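Speaker Notes - Small Parts Storage and Presentation at the Bench
Olteck Operations Forum, 15 May 2018

Opening (slides 1 to 3)

Welcome the audience and thank the hosts at Parkell. State the purpose of the session: to share what the Olteck stores group has learned about keeping stamped brackets in order between the press and the bench. Please hold questions until slide 9.

The review covered 79 storage positions and 3537 bracket pieces. Mention that the full tables are in the handout and move on.

Crates (slides 4 and 5)

The standard container remains the open plastic crate. It is easy to wipe out, and its contents can be checked from above. Two points should be made slowly.

First, brackets migrate to one corner. Once long and short pieces are stacked across each other, a person reaching for one part will usually disturb three. The Swanepoel site now limits each crate to 50 pieces and reports fewer bent tabs.

Second, packing film should be taken out when the crate is filled. Clear film hides small parts and catches on slotted edges. Our instruction has said this for years - compliance is uneven, and managers in the room are asked to raise it with their teams.

Shelving (slide 6)

Slotted steel angle is still our first choice for fixed shelves. Deck height can be changed without special tools. Remind the audience that bolts must be checked after every height change. Order code 2069 in the Fillow catalog covers the replacement hardware.

Carts (slide 7)

Tube-frame carts suit parts in transit. Black matting on each tier keeps pieces from sliding and makes pale plastic parts easy to find. Carts are for work in progress only. Anything still on a cart at the end of a shift is to be returned to its crate.

Presentation at the bench (slide 8)

One part on the mat at a time. The mat marks the pick point, and the rest of the stock stays in the crate. Pause here and allow the audience to study the slide.
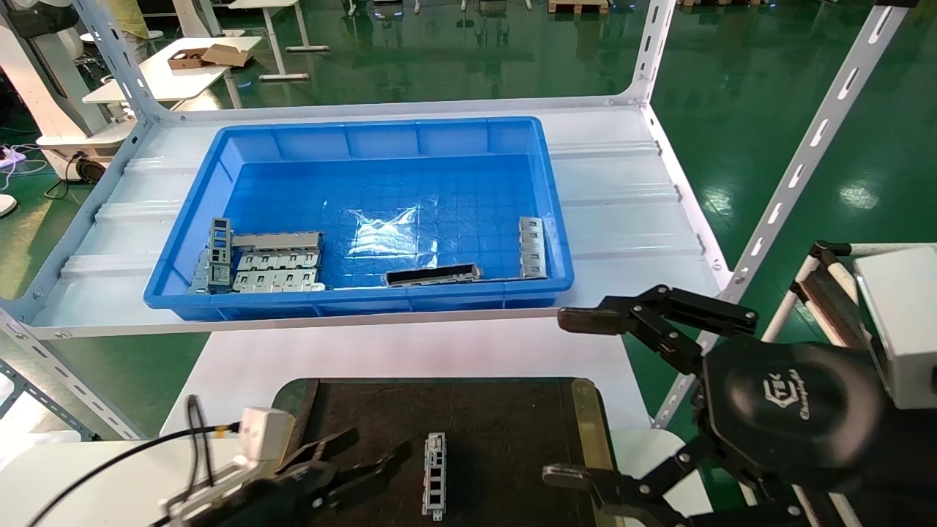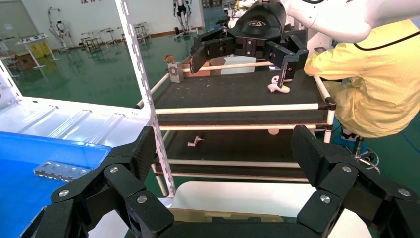
Slide 8. First picture: crate on the shelf, with a single bracket on the mat. Second picture: parts cart with matted shelves.

Questions (slide 9)

Expect a question on lidded crates. The trial begins in August, and no results should be promised before then. Handouts are on the table by the door.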